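Picking a floor for the back room

We moved to Lalville in June, into a one-story house with 1288 square feet and carpet in nearly every room. The carpet in the back room had to go first. It smelled like the previous owner's dog, and I work in there most days.

I spent longer on this than I planned. My budget was 800 dollars for everything, including underlayment and trim. Real hardwood was out at that price. Tile was too cold for a room with two outside walls. That left vinyl and laminate, and I went back and forth between them for most of a month.

Heino Lapiņa, who did the floors at our old place in Grelside, told me to stop looking at the little sample squares. A square shows you one board. On a floor with mixed tones you need to see a lot of boards next to each other, and you need to see them at an angle as well as from straight above.

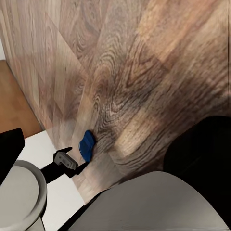
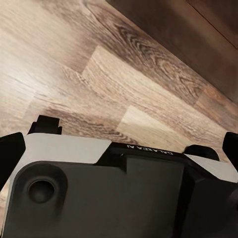 Mixed tones, pale boards next to brown ones, with plenty of knots.

What I ended up buying

I went with a 12 mm laminate in a mixed brown. Thinner boards were cheaper, but the subfloor back there has a slight dip near the closet and I wanted something stiffer. I still had to fill the dip. It took one bag of leveling compound and an evening of waiting.

The boxes sat in the room for three days before I opened any. Rasmus Petrauskas from next door came over on Thursday with his saw and we started along the long wall. We opened 9 boxes at once and pulled boards from all of them, so that the darker ones didn't end up bunched together. I would do that again.

The slowest part was the door frame. I undercut it by hand and got one side too high, so there is a gap I will have to caulk. The closet also needed a narrow strip at the back, which I cut twice.

The trim is still in the garage. I want to paint it before it goes on, and the hallway carpet comes up next.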